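Workshop notebook, Sakberg soapbox cart
19 December 2018

Quick one before I lose the details. The charity run money is finally in and our cart pulled in $856 for the children's ward at Nusamska, way more than I expected for a thing built out of bed slats and pram wheels! The bucket at the bottom of the hill did most of the work. The sponsor sheets did the rest, and two of those are still out, so the total may creep up.

Now the cart itself. It's back up on the stands and it is not pretty. Front axle is bent on the left side (that would be the hay bale at the second corner, my fault, I braked late) and the nose panel has a crack I can get a finger into.

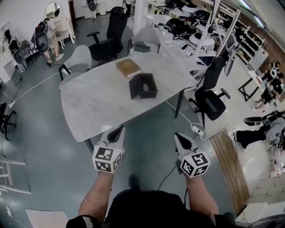

Steering

Pulled the rope steering off completely. The left rope had chewed itself half through on the eye bolt, which explains the tugging I kept feeling in November and kept ignoring. I want to try the Ziron cable kit instead, the one with the plastic sleeves. The Min pulleys we already have should fit it, but I haven't measured the groove. Somebody please measure before ordering!!

Toe-in was off by 4 mm, by the way. No wonder she wandered.

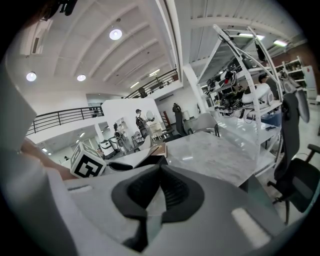
Black open box, marble-pattern table behind.

Brakes

Rear paddle brake is worn down to the screws on one side and hardly touched on the other. So we've been stopping on one foot, more or less. Plan is to hinge it in the middle so it can rock a bit and sit flat. If that doesn't help I'll split it into two paddles on one lever. Old tire tread for the pads again, it grips well and costs nothing.

Weight: we have about 100 lb without a driver and I'd love to get lower, but the floor is the heavy part and I'm not cutting holes in the bit I sit on. 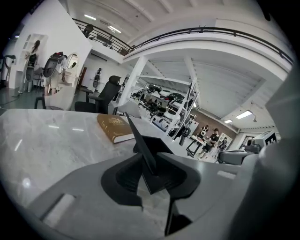

Brown hardcover with gold lettering on the cover.

To do

Straighten or replace front axle
Measure pulley groove
New nose panel, thinner ply
Chase the two sponsor sheets
Ask whether the spring run allows cable steering, the old rules only mention rope

Paint can wait. I still think orange.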